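Drive carrier (desktop computers)

A drive carrier, also called a caddy or a sled, is the plastic piece that holds a drive or a board while it slides into its bay. I started this article for the Tresow hardware wiki after taking apart far too many office desktops, and Fiona Dalgleish has been fixing my spelling ever since!

Types

The simplest kind is a pair of rails that run along the sides of a hard disk drive. Then there's the full tray, which goes around whatever it carries (a drive, or sometimes a bare board with its connector left open at one end). Plenty of makers use bright blue for the bits you're meant to grab -- my favorite habit in the whole industry.

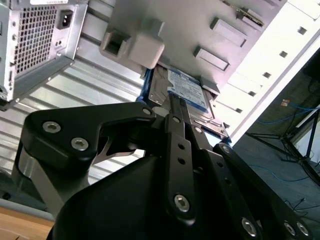
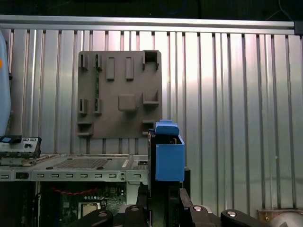
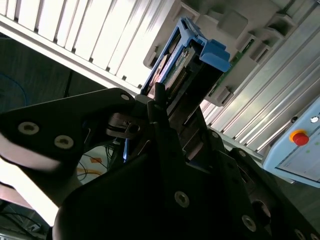 Blue plastic parts, with a hard disk drive in the first picture and a circuit module in the third.

Removal

Shut the machine down and pull the power cord. Unplug the drive's data and power cables before you touch the carrier (I've forgotten this, and the cable lost). Squeeze or lift the latch, depending on the model, and slide the carrier straight out. If it sticks, look for a second tab -- the old Husex towers had one on the far side, and I spent a whole March evening swearing at it.

Spares

Carriers rarely fit across brands, so keep the ones you have. The Plostthorpe swap shelf has 192 of them in bins sorted by maker, and Ramanauskas sells printed copies in packs of 5. I've bought 11 packs so far and the latches have held up fine, though the rails can need a little sanding.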